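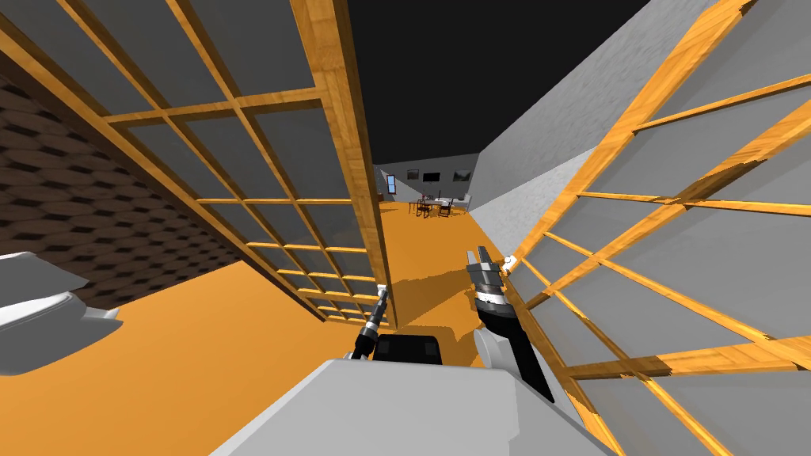

What would the amended water extraction bill change for existing permit holders?

Operators already holding a permit would have 30 months to install metering at each intake and file readings with the Illerlow provincial office. Permits granted before the bill takes effect would otherwise keep their current volume limits.

The bill was returned to the drafting panel on Wednesday after deputies asked for clearer wording on groundwater. Deputy Ok-hee Kong said Article 14 sets a reporting duty but does not state which agency must check the readings or how a disputed figure is to be settled. She proposed that the provincial office carry out the checks and publish the results each quarter.

The register lists 1,414 active permits in the province, of which 672 cover wells deeper than 100 meters. Under the draft, deep wells would be placed in a separate class with a higher annual fee. The fee schedule is to be set by decree and was not attached to the text.

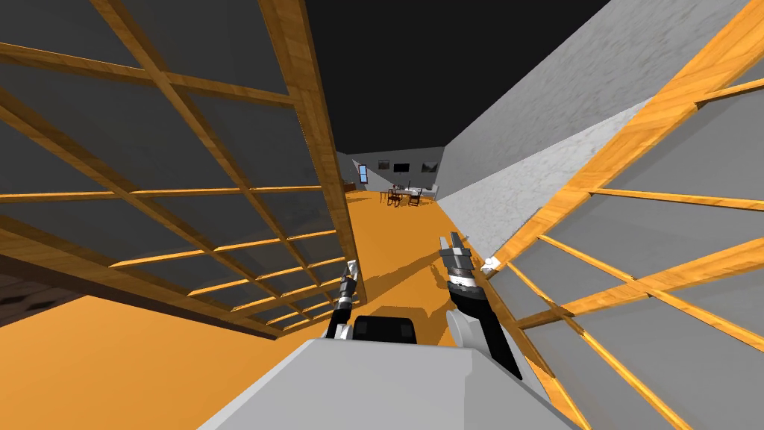
Wood-framed glass panels on either side of a narrow orange floor. Computer rendering.

Linex, a bottling company with intakes in the Jondico basin, asked in a written submission that meters installed under the earlier voluntary program be accepted without replacement. The panel has not replied.

Deputies also discussed the definition of "temporary use," which in the present draft covers both construction dewatering and seasonal irrigation. A revised text is expected in September.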